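Home | News | Laptops | Phones | Features | Subscribe

The quiet laptop is coming back, and a small maker from Dramcombe wants to be first

December 12, 2021

For several years the laptop makers have fought about thinness. Each new model was a little slimmer than the one before, and each time the buyer paid for it somewhere else: a hotter keyboard, fewer ports, or a fan which starts to scream when you open a video call. Trirnent, a company from Dramcombe which most readers will not know, has decided to go in the other direction. Its new notebook, the Gebru, is thicker than the last one. The company says so on the first page of the brochure.

I have used the Gebru for 22 days as my only computer. It is not a beautiful machine. The lid is plain, the corners are square, and in the bag you feel it. But in my writing room I did not hear the fan one single time, and I had many browser tabs open, as I always do.

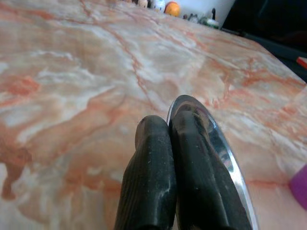 Black parts and a polished rim over a marble-patterned surface.

The extra height is used for a bigger heatsink and for a slow fan with wide blades. Trirnent has also moved the air outlet from the hinge to the left side. I was afraid that this would blow on my hand, but I am right-handed and my mouse is on the other side. Left-handed people should try it in a shop first.

The battery can be changed by the owner. You loosen 2 screws, slide the cover and pull a fabric strip. A spare battery costs 100 pounds, a high price in my opinion, although it is still cheaper than a new laptop. Memory and storage can be reached through the same cover — here I must praise the printed labels, which are large enough for my eyes.

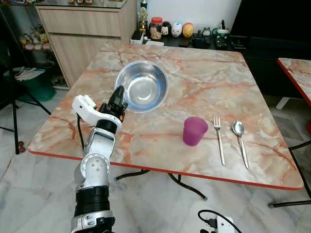
The screen is less impressive. Colours are correct, but the brightness is made for indoor work, and near a window I had to turn the table. The speakers are thin in sound and the webcam is as poor as in most laptops of this price. I also miss a second charging port on the right side.

Trirnent will make only 2407 pieces of the first series, assembled at its workshop in Brustolport. Orders are open now and the first boxes will be sent before the end of December. A version with more memory is planned, but the company would not tell me when.

Comments

inkandsolder: Finally a cover with two screws. My present laptop has glue and eleven clips, and three of the clips are broken.

marshlane: Is the keyboard quiet too? The review only speaks about the fan.

oldthinkpadder: 100 for a battery is too much. I would still buy one.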